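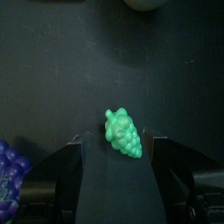

Who can apply for the seasonal places at the Wurnier vineyard school? Anyone over 17 who can stand and walk on a slope for a full morning, with or without experience in wine growing.

Jobs > Farm and Garden > Seasonal

We are a small teaching vineyard above the village of Dzene, and we look for people to join our winter pruning season, which starts in January. There are 28 paid places. The work is outdoors and in most kinds of weather. In the first week you learn to prune with our field teacher, Capucine Masson, and after this you work in pairs on your own rows.

What you will do

– Cut back the old wood and tie the new canes to the wire
– Collect the cuttings and bring them to the end of the row
– Help in the cellar on days of hard frost
– Write a short note each evening on which rows are finished
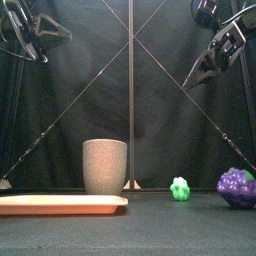
What we offer

You receive pay by the hour, a warm lunch, and a bed in the shared house in Trarnus if you live too far away to travel each day. The house costs 50 euros per week and this is taken from the pay. Pruning shears and gloves are given to you, but boots you must bring yourself – please not new ones, the first days are long enough without blisters. The bus from Trarnus leaves early and the driver does not wait.

What we ask

You should be able to understand simple instructions in English. A driving license is useful but we do not demand it. People over 60 have worked with us in many seasons and are very welcome again. If you have a problem with your back or your wrists, please write this in your letter, so we can speak about lighter work in the Lesico plot, where the ground is flat. 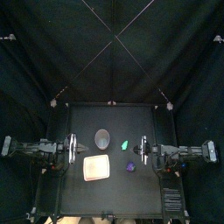 The Lesico rows are also the ones where we train the vines higher, so there is less bending. These places are few and we give them first to those who need them.

How to apply

Send one page about yourself to Effie Cairns at the school office before Dec 6, 2022. Tell us which weeks you are free and if you need a bed. Two friends who want to work as a pair can send one letter together. Effie answers every letter, but it can take her several days.

This site uses cookies to remember your language. Accept | Settings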